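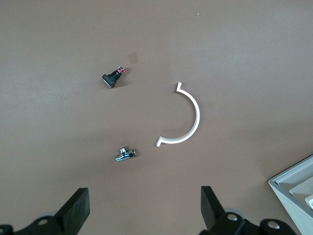

3.2 Small parts on the bench

I'll start with the parts people in our study disliked most, the odd ones. Everybody knows what to do with a screw. Screws go with screws, and even the people who swore they were hopeless at sorting did fine with them. The trouble began with the things that come out of a drawer one at a time, with no brother or sister anywhere in the pile, and that's really what this section is about.

Figure 2. Three loose parts on a brown work surface: a small black push button or connector with a threaded shaft, a white C-shaped plastic piece, and a shiny metal fitting.

We logged 2,968 loose parts over the whole study, all from household junk drawers (I emptied my own first, in June, and it was humbling). Of those, 2,226 went into a named group without much fuss. The rest ended up in what we called the maybe tray, and I got very fond of the maybe tray! It's where the talking happened. People would pick a thing up, turn it over, put it down again, and start telling us about the apartment they lived in before this one.

The metal fitting in Figure 2 is a nice easy case to begin with. It looks like plumbing, and shiny metal with an outlet on it gets called plumbing by pretty much everyone, whether or not they could tell you where under a sink it would go. I couldn't, for the record. The black part is harder. Some of our sorters saw the threaded shaft and said hardware, others saw the little red and white tip and said electrical, and a few changed their minds while it was still in their hand. We let them. Our coding sheet has a column for second thoughts, which I fought for and would fight for again.

Then there's the white curved piece. It has a short tab at each end, so it looks as if it ought to attach to something, and that was enough to save it. "It goes to something" was the phrase we wrote down more than any other (we shortened it to GTS on the sheets, and by the end we were saying it out loud at lunch). A part that goes to something does not get thrown out, even when the something has been gone for years.

We tried 3 labeling schemes before we settled down. The first sorted by material, so plastic with plastic and metal with metal, and it was quick but useless, because you can't find anything afterward. The second was the Weltero scheme, which sorts by room. I liked it a lot on paper. In practice a part like the black one has no room, or it has all of them, and people got annoyed with us. What we kept was a plain version of the Plavlow list, with 5 groups and the maybe tray on the side: fasteners, plumbing, electrical, furniture, and trim. The white piece mostly went to trim, for what that's worth, with furniture close behind.

One small thing about the bench. We spread the parts out with space between them before anyone started, and I'd recommend that to anybody repeating this. In our early tries we tipped the drawer into a heap, and people dug for the big stuff and ignored the rest. Spread out, the small parts got looked at too. The sorting took longer and the maybe tray got fuller, and we come back to both in Section 3.3.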